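Unit 8: Outdoor Heating for Patios and Decks

Reading before class: the Lillix handout on clearances, pages 1 to 29.

Last time we sized a patio by its use. Today's topic is heat. Customers ask for "a heater" and usually mean one of two things: a freestanding unit they can move, or a fixed unit wired or piped in.

Radiant heat warms people and surfaces directly. It loses little to a light breeze, but it only reaches what it faces. A fire pit is also mostly radiant, and guests on the far side of a wide table will get very little from it.

Worked problem. The Tsai patio measures 36 feet by 36 feet, or 1,296 square feet. The owners use 812 square feet of it for seating. Plan heat for the seating area only — the walkway and planting beds don't count. Mark the seating on your grid sheet first, then draw the coverage circles for each heater.

Fuel choice:
Propane — no trenching, tanks need swapping.
Natural gas — needs a licensed fitter and a shutoff within reach.
Electric — check the panel before quoting anything.

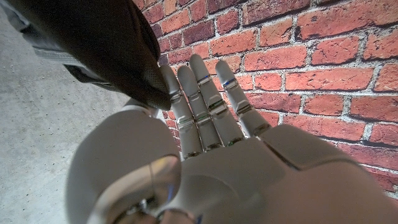

Clearances come from the manufacturer's manual, and the local code may ask for more. Use the larger figure. Measure to the nearest thing that can burn, including awnings, umbrellas and dry vines.

For next class, redo the Tsai plan with electric units and bring your grid sheet. The Skotement case is optional.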